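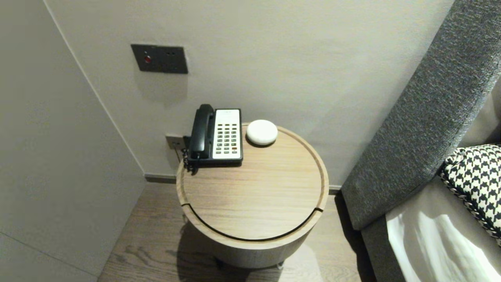

*Fig. 1. Bedside table with corded phone, view from the head camera.*

## Unit 3: Budgeting for a room-service robot

Handout for Lorraine Naylor's section. Read before the costing exercise.

Vendors quote you a robot. You are buying a robot plus every room it has to work in, and the second part is rarely on the quote. Look at the bedside corner in Fig. 1 and price the job "wipe the table and put the phone back." The Sondudum sales sheet calls this "light surface tidying" and gives it one line.

What I would want answered before signing:

- **Reach.** The table is in a corner, with the bed along one side. Can the arm get to the back of the top without leaning on the bedding? Ask for a demo in a corner. Demos love open floor.
- **The cord.** A coiled cord hangs over the rim. Soft, springy things are where grippers lose time. Who pays when the phone goes on the floor?
- **The rim.** A raised edge means a flat wiping pad may miss a strip all the way around. Special pads are a consumable, so put them under running costs.
- **Small objects.** There's a little white domed thing near the back edge. Does the robot lift it, wipe around it, or stop and call somebody? "Call somebody" is labor. Budget it.

### The Hullotura numbers

Natalie Treloar's planning file for the Hullotura hotel is the case we'll use. The property has 265 rooms. The first draft assumed 2 robots and no changes to furniture. Her trial covered 19 rooms, and staff had to step in about once every 3 rooms. The draft had zero hours for that.

She then got a second quote, from Hendriks, with a higher purchase price and on-site service included. Firimska offered a lease. I don't trust the lease: the monthly rate looks fine until you find that remote support is billed separately after the first year.

### For class

1. Write out the cost of one robot for its full life. Include mapping, spare pads, batteries, training, and the hours people spend rescuing it.
2. Redo it with the vendor's uptime claim cut in half. Does the purchase still make sense?
3. Price the dull alternative, a cordless phone and a plainer table, and compare.

Bring the spreadsheet with formulas showing. Totals typed in by hand will be sent back.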